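Prerovell Tables support, ticket status: OPEN
Product: Paiva desk, light wood top
Subject: cloudy patch + specks in finish

Saturday, January 30, 2021
Had the desk since July. Dull patch came up where my mug sits, top feels a bit draggy there. Wiped w/ damp cloth, no change. Dish soap, no change. Did NOT use spray polish, your leaflet says dont.

Reply from support: try Ostinine cleaner, small amount, along the grain. Leave overnight.

Update: done, 2 coats. Patch feels smooth now. Still got a couple of tiny dark specks and a faint gray smudge over by the left edge. Fingernail doesnt shift them. Grain looks fine otherwise.

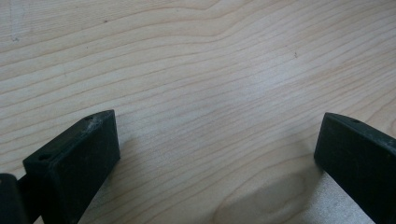

Question is do I sand or not. Have 300 grit here, can get 2,000 and 4,000 from the Flelemau store. Worried its veneer and I'll go straight thru. Also is the darker swirly bit just the wood? Pretty sure it is, not complaining about that.

Need an answer before the 6 month cover runs out pls. Wont touch it til I hear back.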